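Flustis Community Orchard and Kitchen
Progress report to the Navura Fund
2021-08-26

Thank you, first of all, for your patience with the late arrival of this report. We had hoped to write to you at the start of the month, but then the early plums came in all at once and every pair of hands in Irkcombe was needed up a ladder. It has been that kind of summer, and we are very glad of it!

When we last wrote, in May, the lower field had just been fenced and we were still waiting to hear about the water line. I am happy to say the line is in. It runs from the lane down to the old pump house, with a tap at each end, and it has made an enormous difference to the people who used to carry watering cans up and down the slope. The trench cost us more than planned – there was a good deal of rock near the gate – and we covered the extra by putting off the new tool shed until next year. We hope you will agree that water had to come first.

We have now planted 333 trees, mostly apples and pears, with a short row of quinces along the north hedge. Deer got in before the fence was finished and stripped the bark from 5 of the youngest. Those will be replaced this winter from stock we grafted ourselves.
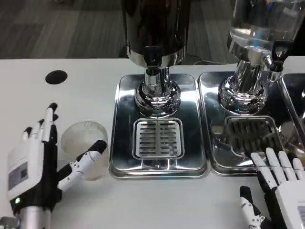 The kitchen side of the project has grown faster than we expected. Our preserving classes have had over 180 people through the door, a good many of them from Atinga, where there is no shared kitchen at all. They come over on the morning bus and go home with jam, chutney and (more often than not) a bag of windfalls. Several have asked if we could run a class on their side of the valley, and we would dearly like to try. The hall there has a decent stove but very little counter space, so we would need to borrow folding tables.

On the money, we have $3000 of your grant left to spend. Most of it is set aside for the cider press, which is on order but has been delayed twice, and the rest will go toward jars and labels for the fall. Receipts for everything so far are attached in date order.

There is one change we would like to ask you about. The original plan had the pruning course starting in the fall, and our more experienced growers feel the late winter would suit the trees better. Moving it would cost nothing extra – the tutor is free either way – but it would mean the course finishing after the end of the grant year. Could you let us know if that is all right with you? We would like to print the winter program soon and will hold that page until we hear back.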